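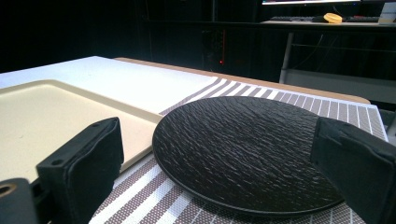

Semden Round Plate, Black, Textured: Review

Verdict: recommended for cold food, bread and cheese. Less suitable as an everyday dinner plate.

The Semden is a round black plate with a top surface molded to resemble slate. I bought 8 of them to replace a set of natural slate rounds that shed grit and scratched the table. They have been in use since July, mostly at lunch.

Surface

The texture consists of fine, irregular, wavy ridges. Under overhead light the ridges show up as thin gray-white streaks, and the plate looks less uniformly black than it does on the product page. The relief is shallow, but a fingertip picks it up easily. A table knife rides over the ridges with a faint chatter. Cutting a tomato is fine. Cutting a steak is unpleasant, and after several months there are dull gray marks in the area where most cutting takes place. A paste cleaner removed the majority of them.

Rim

The rim is smooth and slightly raised. It holds back a spoonful of dressing or olive oil. It will not contain anything with real sauce. The change from texture to smooth rim is clean on seven of my plates; the remaining one has a small rough spot that I took down with fine sandpaper.

Stability

The plate sits flat. On bare wood it slides a little if pushed from the side. On a woven placemat it stays where it is put. I use mats with gray-brown and white bands from Imidton, and the contrast is good: the dark edge reads clearly against the stripes. On a dark tabletop the plate more or less disappears, so a light mat is worth having.

Cleaning

Crumbs and soft cheese settle between the ridges. A sponge passes over them, a brush does not. My routine is a short soak, then a nylon brush worked along the ridges and again across them. The dishwasher handles everything except dried egg. Hard water leaves a pale film that is far more visible on black than on white dishes. A wipe with diluted vinegar clears it.

Storage

The raised rims keep the textured areas from grinding against each other in a stack. All 8 fit on one shelf with no liners between them. Stacked plates can shift when pulled out quickly, so lift from the top.

Alternatives

The Stoltongate black plate is smooth, easier to wash and better under a knife, but it shows every fingerprint. The Hầu serving round has a deeper texture and looks closer to real stone. It is also heavier and takes noticeably longer to scrub.

Price paid: $18 per plate.

Reviewed 2025-03-07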